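Skirside guild bank and crafting FAQ
Last edit January 27, 2022

Same questions keep coming up in chat so putting them all here. Read first, then whisper an officer.

How do I get into the guild bank?
Hit level 40 and have seven days in the guild. Then you get tab one and tab two. Tab three is raid mats, officers only.

What can I take?
Potions, food, low level gear. Up to 7 stacks a week. If you need more, ask. Don't take stuff to flip on the auction house, we do check the log.

Do I have to donate?
No. Nice if you do. Cadetti ore and any leather always welcome. Please no grey vendor junk, tab two was full of it last month.

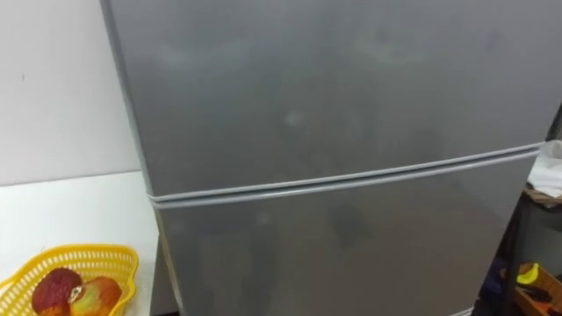
Which profession should I pick up?
Whatever you like, but we're short on alchemists. Loads of smiths allready. If you go alchemy the guild covers your herbs up to skill 69, after that you're farming like everyone else.

Where do I find the Prundel recipe?
Drops off the swamp boss, normal or hard. Low drop rate. Took me 400 gold in repairs before I saw one. Bind on pickup so can't be mailed, sorry.

Can someone craft for me?
Yes. Bring your own mats, post in the craft channel, be patient. Tips optional. Don't whisper crafters while their in a dungeon.

Is Tiêu fish still worth farming?
For now, yes. Stacks sell quick on raid nights. Might change with the March patch, cooking is getting reworked and we don't know the new recipes yet.

I got kicked, why?
Probably inactivity. 40 days with no login and you're out, alts too. Just reapply, no hard feelings. Anything you donated stays in the bank.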